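Trenbridge 1147 Quilted Bedspread

Item no. 1147
Maker: Vatetti
Range: Trenbridge
Type: quilted bedspread, filled, reversible
Status: in stock, all sizes

Overview

The Trenbridge 1147 is a filled bedspread for everyday use on beds with or without a headboard. It replaces the 1141, which had a thinner fill and a single-sided print. The 1147 can be used as the only top layer in warm rooms or over a blanket in cold ones. It is sold singly. Pillow shams are listed under a separate item number and are not required for the drop to hang correctly.

Construction

Face fabric: cotton and polyester blend, printed, plain weave
Reverse fabric: same blend, same weight, second print
Fill: polyester batting, bonded, 2 layers
Quilting: machine stitched, continuous line
Edge: self-bound, turned and double stitched
Corners: rounded at the foot, square at the head
Closures: none
Ties or loops: none

The two batting layers are laid with their grain crossed and caught together in the quilting line. The 1141 used one layer, and after repeated washing the fill tended to migrate toward the foot of the bed. Crossed layers reduce this movement. They also give the surface more loft, so the spread looks fuller and takes up more room in a closet.

The binding is cut from the face fabric. It is not a separate tape and will fade at the same rate as the rest of the face.

Sizes

Twin: 68 x 88 in.
Full: 80 x 90 in.
Queen: 90 x 94 in.
King: 106 x 94 in.

Measurements are taken flat, before washing. Allow for shrinkage of up to 3 percent in length on the first wash and very little after that. Measure the mattress with its topper in place. A deep mattress with a topper takes more fabric from each side than most buyers allow for, and the most common exchange on this item is from full to queen.

The spread is not cut for a floor-length drop. On a standard frame the side edge falls below the mattress and stops short of the floor. Buyers who want the frame fully covered should add a bed skirt.

Color and pattern

Pattern on a quilted surface reads differently from pattern on a flat sheet. The stitching pulls the print into the seams, and the loft between the seams breaks up straight lines, so a check seen from across the room can look mottled. Lighting from a window at one side increases the effect. 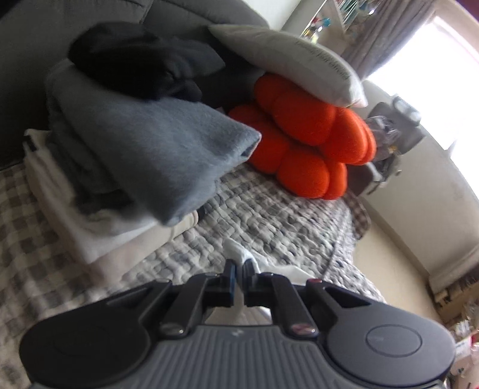 Grey is the base of the stock colorways in this range, and it was chosen for how it sits with other bedding. Solid colors hold up well against a broken pattern. A grey, white and dark spread under a bright orange cushion keeps the cushion as the one strong color on the bed, and a light grey pillow leaning on it stays in the background. White linens and a cream layer stand out clearly against the same pattern when folded on top. A dark grey upholstered headboard needs no matching, and beige carpet is neutral enough to work with any of the grey colorways. Dark garments and dark throws are harder to pick out against the darker parts of the print.

Stock colorways for the 1147:

Slate: grey and dark grey, low contrast
Ash: grey and off-white, low contrast
Flint: grey, white and charcoal, high contrast

Dye lots vary. A bedspread and shams ordered together are picked from one lot when stock allows. Shams ordered later may differ slightly in shade. Write the lot code from the care label in the order notes and the warehouse will check for a match before shipping.

Use as a working surface

Many buyers fold laundry on the bed, and the 1147 was tested with that use in mind. The surface has enough loft that small items such as socks settle into it and can be missed when the bed is cleared. Sort small items first. Folded blankets and linens stack without sliding if the heaviest piece goes at the bottom and the folded ends all face the same way. Fleece will leave lint on the face fabric. A dry lint roller removes it.

Do not iron on the bedspread. The fill is heat sensitive and will flatten permanently under a hot iron, leaving a mark the shape of the soleplate. Steam from a hand steamer held at least 8 inches away is acceptable for creases in the face fabric.

Do not leave damp laundry piled on it. The face will dry quickly, but the fill will not, and moisture held between the two batting layers can produce a musty smell.

Washing and drying

Machine wash cold, gentle cycle, with a mild liquid detergent.
No chlorine bleach.
No fabric softener on the first three washes.
Tumble dry low. Stop the dryer halfway and turn the spread over.
Do not dry clean.

Twin and full sizes fit most front-loading home washers. Queen and king should be washed in a large-capacity machine. A spread packed tightly in the drum will not rinse properly, and detergent left in the batting makes it stiff. Top loaders with a center agitator are not recommended for any size because the agitator strains the quilting thread.

The fill takes longer to dry than the fabric. Press a folded corner between two hands. If it feels cool, it needs more time.

If a quilting thread breaks, do not pull the loose end. Work it through to the inside with a needle and knot it. A short break will not run if it is secured before the next wash.

Storage

Fold loosely and store in a cotton bag or on an open shelf. Vacuum bags are not recommended for longer than a month. The batting will recover from short compression with a low tumble but may not recover fully after a season. The plastic bag the item ships in is for transport only and should be discarded.

Comparison with related items

1141: single batting layer, one-sided print, lighter weight. Discontinued. Remaining stock in twin only.
Abella: unquilted woven coverlet, no fill, suited to warm climates. Takes an iron on medium.
Urkska: heavy quilted spread with wool fill. Dry clean only. Not reversible.

The 1147 is the only one of the group that is both filled and machine washable in current production. It weighs roughly a third more than the 1141 in the same size.

Notes from product support

The following notes are by Nestor Calimlim, bedding support.

New spreads come out of the bag with fold lines. A low tumble with two clean tennis balls for 15 minutes removes most of them. The rest drop out after a few nights on the bed.

Some buyers report that the spread creeps toward one side. In most cases there is a satin or sateen sheet directly below it. A cotton blanket between the two stops the movement. Adhesive or clip-on grips are not advised, as clips can tear the binding.

On a bed with a padded headboard, leave a gap of an inch or two at the head end. Pushing the edge down behind the padding makes it ride up when the pillows are moved, and the binding wears first at that point.

The care label is sewn into the seam at the foot, on the reverse. When the second print is used face up, the label is on top. It can be cut off close to the seam, but keep it with the receipt. The lot code is needed for any claim.

Shipping and returns

Ships folded in a clear bag inside a carton. Twin and full ship in the small carton, queen and king in the large one. Orders placed before 2 p.m. leave the warehouse the same working day.

Unwashed items may be returned or exchanged for size within 30 days. Washed items are accepted only for faults in stitching or binding. Faded color, heat damage and flattened fill from storage are not covered.

Replacement binding is not sold by the yard. Matching shams are listed with pillow covers under the Trenbridge range.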